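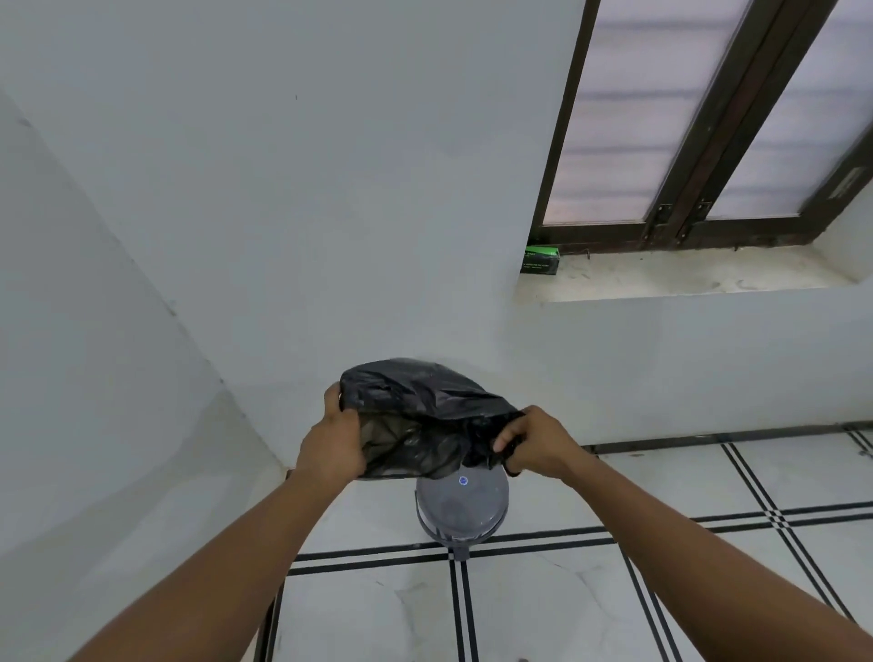 3.2 Household waste sorting and collection

Households in the Petitz district kept a separate bin for food waste for 14 days in May. Each was given black plastic bags and a printed sheet on what to put in them. Bags were tied each evening, labeled with the household number, and left at the door for pickup. Ekpo and Sugiyama weighed them the next morning at the Omoregie depot. Bags that had torn on the way were recorded but left out of the totals. Bones and shells were weighed apart from the rest, as in the earlier Clondex survey. Seven households withdrew before the end, and their records were dropped.
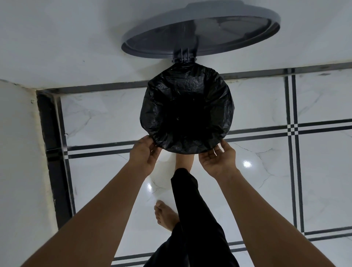 Figure 2. Black bag in a round bin, with the edge of the bag folded over the rim.

Weights were entered by hand and checked against the depot log. The final set held 2106 bags.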